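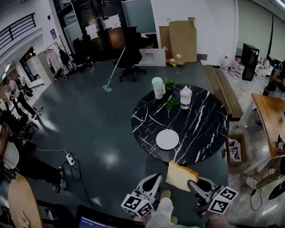 Minutes of the Handling Practice Group
Trendinmont site, upstairs meeting room, July
Started at 2:00 p.m.

Present: Ľubica Košáčik's name was misspelled on the last sign-in sheet and has been put right as Ľubica Kováčik (chair), with our apologies to her. Also present were the demonstration team, both shift leads and the two newer colleagues from Zetach, who were made very welcome and given the good chairs.

1. Last minutes
Agreed, after a small change to item 4, where "gloves" should have read "clean gloves."

2. Working rules for hand-held grippers
Most of the afternoon went on this one, and it was a good-natured discussion even where we didn't agree. Ľubica read the draft aloud and we stopped wherever anyone wanted to stop. The wording we settled on is:

Wear a clean glove on the hand that holds the gripper whenever food is on the table.
Wipe the finger pads before the first pick and again whenever the food changes.
Keep the marker cubes facing out and free of crumbs, tape and fingerprints. If a cube has come loose, stop and tell the shift lead – please don't press it back on and carry on.
Put the plate down before you pick up the food.
Close the fingers slowly on anything soft. A slice of cake that has been squeezed out of shape is replaced, and the attempt is marked as a failed grasp.

There was a long and rather enjoyable side conversation about whether bread and sponge cake should count as the same item on the task sheet. The Zetach colleagues felt they should, as the motion is the same. The shift leads felt strongly that they should not, having cleaned up after both. Left as separate items for now.

3. Floor and cables
Power strips and their leads are to be kept out of the walking routes, and anyone sitting near a table is kindly asked to keep their feet in while a colleague is working. Mops go back on their hook after use. Flattened boxes can stay against the wall until collection, provided the doors are clear.

4. Numbering of recordings
The count stands at 3,408. Ľubica thanked everybody for this very warmly. Of the last 100 checked against the task sheet, 99 were labeled correctly, and the remaining one had the right item but the wrong table. It will be relabeled and kept. We talked for a while about having a second person check the labels at the end of each shift, and people liked the idea, but the shift leads would like to see how long it takes before they promise anything. They will try it at 2 tables first.

5. Handover between shifts
The outgoing person says out loud which task is running and whether the laptop is still recording. A written note is welcome as well, though it doesn't replace the talking.

6. Any other business
A request for softer finger pads was noted and will be priced. The glove order is to include more small sizes – this has been asked for before, and the chair said she was sorry it had slipped.

Actions
Ľubica: clean copy of the rules, printed large enough to read while standing.
Shift leads: label check trial, report back with timings.
Zetach colleagues: short note on how they write up failed grasps.
Demonstration team: glove order and prices for pads.

Closed at 3:40 p.m. Next meeting in the same room, date to be sent around by the chair.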